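Mar 9, 2021

Wire sorting, perception and grasp selection

Back on the strand picker. The plan was to stop fiddling with the controller and find out why Banunik (the segmentation side) keeps handing Bristari (the grasp planner) grasp points that make no sense. I pulled the wrist views into the viewer and went through them with the mask overlay on and off. Raw ones first.
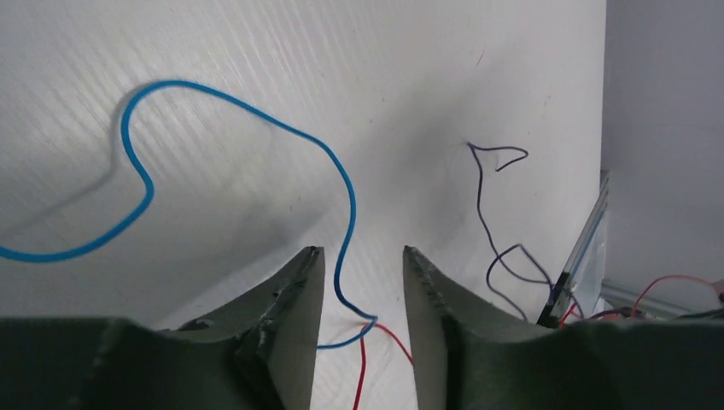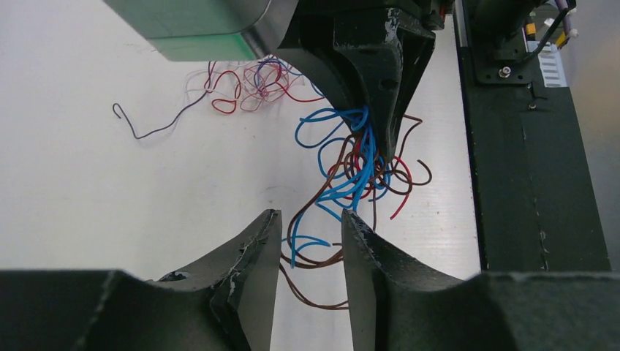 Raw wrist views, overlay off.

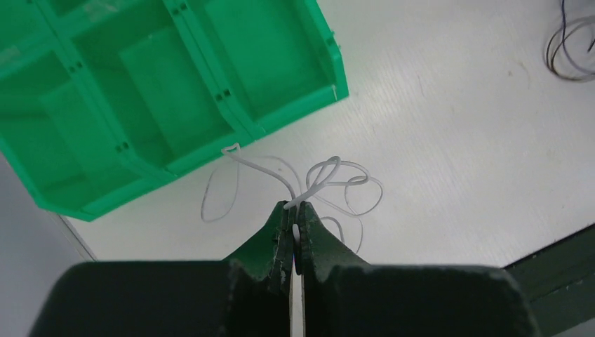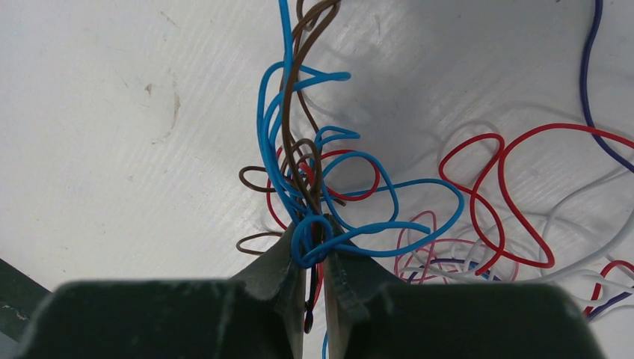
OK so the first thing is shadows. On the white surface a blue wire and its own shadow both come back as "strand", and then the skeleton step happily joins them wherever they touch. I tried a saturation gate before the mask and it fixes blue and red right away – and then kills white cable completely, because white on white has basically no saturation to begin with. For white the shadow is most of what we've got! So the gate has to be per color class, or the shadow has to become its own class and get paired with a strand afterward. I like the second one better but it means relabeling. The current set is 861 crops and I'm not doing that by hand again.

Second thing, the fingers. The static finger mask I drew back in July assumes clean straight edges, and the edges on these fingers are chipped, so little slivers of finger leak out past the mask and get picked up as very short dark wires. Dumb fix: dilate the mask by 12 pixels and throw away any component that starts inside the dilated band and never leaves it. Ran it, the phantom wires are gone. It does eat real wire right at the tips, so I only apply it while the fingers are open. When they're closed on something I want those pixels.

Third, Bristari scores candidates by how isolated the point is in 2D, and it doesn't care at all what the strand does next. It'll pick a lovely clear bit of loop that dives straight into a knot. I added a term that walks along the skeleton in both directions and counts crossings before it reaches a free end, with a cap at 3. Weight is a guess for now. Planning time went up to around 40 ms per call, which I can live with.

Still open:
the walk gets lost at crossings of two same-colored strands (it just takes the straighter branch)
dark navy and black land in the same class, leave it or split it?
the Dronby logger drops the gripper width when the topic restarts, so half my replays think the fingers are open
port the dilated mask into the config so it isn't hardcoded in my branch

Also the Mühlbauer script for the hand-eye check wants the old config format again. I converted mine by hand, the converted copy is sitting next to the original with _new on the end. Please don't delete the original, the nightly replay still reads it.

Next up is the shadow class. I'll try generating the labels from the color strands first, offset along the light direction, and see how bad they look before I commit to anything.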